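1er février 2018

Un mois avec le Flistico

J'ai acheté mon casque Flistico en novembre, mais il est resté dans sa boîte jusqu'aux fêtes. Je m'en sers maintenant tous les jours, au bureau et dans le train. Je l'ai payé 200 euros chez Thiele, avec une garantie de 2 ans.

Le son est plutôt neutre. Les basses sont présentes sans déborder sur les voix, et j'ai réentendu des détails dans des disques de piano que je passais d'habitude sur mes vieux Kovuvau. À fort volume, les aigus deviennent un peu durs.
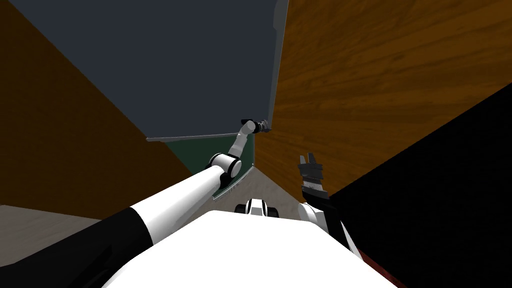

Côté confort, je tiens trois heures avec des lunettes. Après, ça serre au-dessus des oreilles. Les coussinets se retirent à la main et Fodanlow en vend des compatibles, en velours, que je n'ai pas encore essayés.

Le câble est le point faible. Il frotte sur le col et on l'entend dans les passages calmes. Il est amovible, heureusement, mais la prise côté casque est étroite et mon câble de rechange n'entre pas. J'ai écrit au service client, qui m'a répondu au bout de cinq jours en me renvoyant au mode d'emploi.

Je le garde quand même. Prochain essai avec l'ampli du salon, quand j'aurai retrouvé l'adaptateur.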